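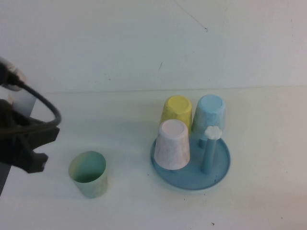

4.2 Retention of plastic tableware in rented households

Plastic tableware stays in use long after the point at which its owners describe it as worn. The Pestenport survey recorded 1,776 items in 91 rented households, and in most of the kitchens visited the oldest plastic piece was older than the oldest glass one. Part of the explanation lies in how wear is seen. On a dark, glossy surface a fine scratch shows at once, while a pale, translucent white plate catches the light across its flat face, and surface haze is easily mistaken for reflection. Respondents were therefore asked to rate each item twice, once under the kitchen light and once at a window. Where the two ratings differed, the lower one was kept.

Age was recorded as reported by the household. Few respondents could give a year of purchase, so age was tied to events they remembered with more confidence, such as a change of address or the birth of a child. This method favors round intervals and probably overstates the age of items received as gifts. No correction was applied. Items whose age could not be tied to any event were kept in the wear analysis but left out of the retention curves, which leaves 701 items with a usable age.

Retention differed more by type of item than by price. Plates and bowls left the household mainly through breakage or staining. Cups left mainly through loss, either outdoors or at another address. Storage boxes were a special case - a box without its lid was often kept for years in a use other than the one it was bought for - and they are treated separately in Section 4.4. Cups also showed the widest spread in color within one household, with single survivors of several earlier sets kept side by side and dried together, often upside down on a stand (Figure 4).

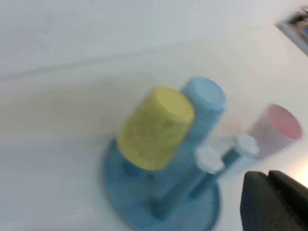

Mixed sets complicate the measure of replacement. In the Bainbridge pilot, a set was counted as replaced when a new set of the same size entered the kitchen. That rule fails when the old set is not discarded. Of the households interviewed a second time in February, 20 had bought new cups, yet most of these had kept at least part of the previous set. For the main survey, replacement was redefined at the level of the single item: an item counts as replaced only if it has left the kitchen and another of the same type has entered it. Items moved to a garage, balcony or workplace were coded as relocated, and they remain in the retention curve until the household reports that they are no longer used.

The effect of this change is considerable. Under the pilot rule, median retention of cups is close to that of plates. Under the revised rule it is clearly longer, and the difference is greatest in households with children. Tenancy length has a weaker effect than expected. A move did increase the number of items discarded, but the items chosen were mainly large ones that were awkward to pack, with little regard to their condition. Small items tended to be moved without being sorted.

Washing practice was recorded as a possible source of bias. Households with a dishwasher reported more haze on plates and fewer stains on bowls, in line with the laboratory series run at Drinska on the same polymer types. The laboratory samples were washed empty and at a fixed temperature, and they should be read as an upper bound on even wear. They say little about local damage from cutlery, from stacking, or from contact with drying stands and shelves.
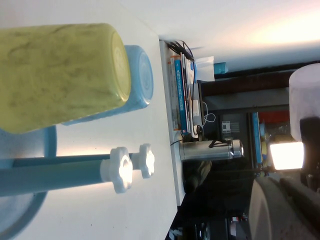 Two further limits apply. First, the Jaruvico coding scheme, used here for comparability with earlier work, assigns each item a single material. Items with a lid, handle or base of a second plastic were coded by the largest part, so failures of the smaller part are recorded against the wrong material. Second, all ratings of wear were made by the respondents. A subset was rated again by the interviewer, and agreement was good at both ends of the scale but poor in the middle, where the choice between "some wear" and "clear wear" appears to depend on whether the item is still liked.

Neither limit changes the order of the item types in the retention curves. Both affect the estimated share of items discarded for wear alone, and that share is accordingly given as a range in Table 6. The model in Section 5 uses the lower end of the range for plates and bowls and the midpoint for cups.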